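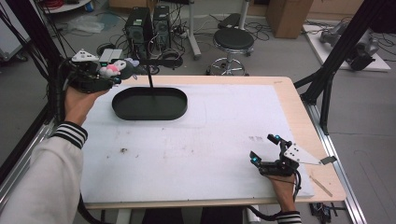 Plerko Toy Library, Sorting and Returns Team

Small Plush: Table Gallery

The small plush collection is checked at the sorting table every May, before the summer lending period. Items under 30 cm are handled on a tray, one at a time, and go back into numbered bins by size. Larger items are checked on the floor mats and have a separate page.

Top of page: small plush toy, mostly white with pink and gray patches, over the dark green oval tray. Multi-colored items are listed under their main color, so this type is entered as white.

The tray has a low raised rim. It is placed on the large white board, toward the upper left, which leaves the rest of the surface open. The board sits inside a light wooden border. Smudges and small marks on the board do not affect sorting and are cleaned off at the end of the season.

Bin sizes follow the Rindia chart, with 4 size groups. Items with open seams are held back for 2 weeks and listed under Repairs. Replacement labels are ordered from Drolasari.

Returns are accepted at the side entrance until 4 p.m.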